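Bevier folding hand truck - six months in

Bought in February when we moved the shop stock two doors down. Needed something fast, the old Dollix had a bent axle and I was done fighting it. Paid 52 on sale at Groteo, free pickup, no box, just a tag zip tied to the handle.

Short version - good for the money. Not great on stairs.

Wheels first, that's what everybody asks. Solid rubber, 10 inch. Never flat, but you feel every crack in the sidewalk and so does whatever you're hauling. Took a stack of canning jars over the curb and lost one. Air tires would be softer, I know, I just don't want to own a pump.

Handle is decent. Grips started to twist by May, glued them, fine now. Lock pin for the fold is stiff, pinched my thumb twice. Wear gloves the first week or untill it loosens up.

Weight. Label says 446 pounds. Haven't gone near that. Most I've done is a chest freezer with my sister in law Debora Marino pushing from the other side, and it rolled ok on flat ground. On the ramp it wanted to get away from us. Use a strap. It doesnt come with one, which at this price I guess I can live with.

Toe plate is the weak spot. Too short for big boxes, they tip forward when you set it down. I'd pay 10 more for a deeper one. The Fabbri has a deeper plate but it's heavier and doesn't fold, and my trunk is small.

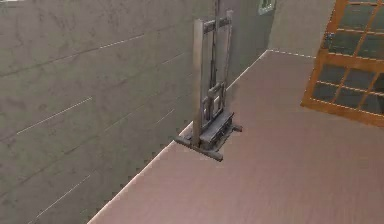 Page last changed: Thursday, August 20, 2020

If you're buying any hand truck, not just this one - stand it up next to you in the store. A tall one saves your back, and if you're short it's going to feel like steering a ladder. Metal ones last. Had a plastic one once, made it through one summer.

Stairs, since I said I'd get to it. No skids on the back of the Bevier so it bangs down each step. 24 steps up to the storage room and I carry the small stuff by hand now.

Four stars. Would buy again on sale, not at full price. Will update if the pin goes.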